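Killel Residents' Association
Minutes of the meeting held on 14/09/2019 in the reading room

Present: Jaanus Sepp (chair), Darius Strazds (minutes) and members as signed in the book.
Apologies: received from two members, names in the book.

1. Minutes of the June meeting
Agreed as correct and signed. The spelling of Zilturley Lane to be put right on page 2.

2. Matters arising
The bench by the bus stop has been repaired. The council has still not replied about the blocked drain at the bottom of Zilturley Lane. Darius Strazds to write again and ask for a date.

3. Accounts
Balance stands at £201 after paying for the summer fair insurance. The bill for printing the newsletter has not come in yet. It was agreed to leave the yearly subscription as it is.

4. Footpath behind Orico Stores
Brambles have grown across the path at the stile end. A member said she had to turn back with a pushchair. The shop is willing to clear its own side. Work morning to be held next month, starting at 10. Bring gloves and loppers. The shop will lend a wheelbarrow.

5. Street lighting
Lamp 7 is out again and lamp 20 comes on during the day. Both reported by telephone. There was a long discussion about whether the new lamps are too bright. Views differed and no vote was taken. To come back at the next meeting.

6. Reading room
Atanasov Builders have quoted for the gutter on the north side. A second quote is wanted before anything is decided. Jaanus Sepp to arrange. The back door sticks and needs planing. The old curtains are to go to the jumble sale if anyone will wash them first.
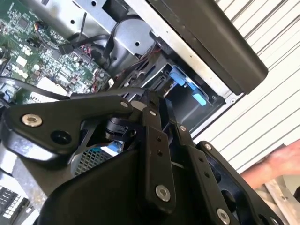

The tea urn has been descaled and can be used again. Hirers are to be reminded to switch it off at the wall. The key to the side cupboard is missing and a new lock will be bought if it is not handed in.

7. Any other business
Parking on the verge near the school was raised again. A note will go in the newsletter. A member asked for the noticeboard to be cleared of old posters. Agreed.

The meeting closed at 8.45 pm. Date of next meeting to be put on the noticeboard.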